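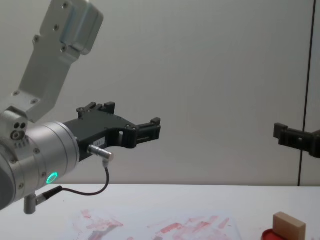 Gobnait Brennan wrote back on our first draft that stamping is a pressing problem before it is a picking problem, and that we had spent four pages on the wrong half. Fair enough. So we tore up the old version of this section and started again from the press.

4.2 Learning when to stop pushing

I'll admit I thought the stamp task would be the easy one. You ink the block, you press it on the paper, you go home. Our first policy, trained on joint positions alone, got through the motions just fine and left us with a lot of streaks. My guess is that the block was sliding a little while it was still touching the sheet — a tiny sideways drift that doesn't matter when you're stacking cups, and matters a great deal when you're putting ink on paper.

What we changed is pretty small. Evaristo Pace added a contact signal, estimated from motor current, to the policy input, and we split each demonstration into 3 phases (ink, travel, press) so the model could tell which kind of contact it was in. Touching the pad and touching the paper look a lot alike if all you have is arm pose! We kept the network from Section 3 as it was and retrained on 38 demonstrations, all recorded by Fiorella Mancuso and me over one long stretch in August. We call this version Semside in the tables.
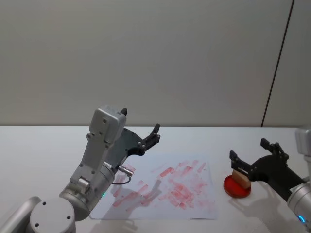 Figure 5. Inking phase of the stamp task. The right gripper holds the wooden stamp against the red ink pad; the marked sheet lies between the arms.

The phase labels helped more than I expected. Without them, the policy would sometimes go back to the pad right after inking, as if it had forgotten the first dip. With them, that mostly went away. The contact signal did its work at the other end, in the press, where the arm now holds still before lifting. We still see smears when the paper has a bump in it, and I don't have a good fix for that yet — Iraklis Andreadis wants to try a softer press, and I'd like to try more data first. Both runs are left for Section 6.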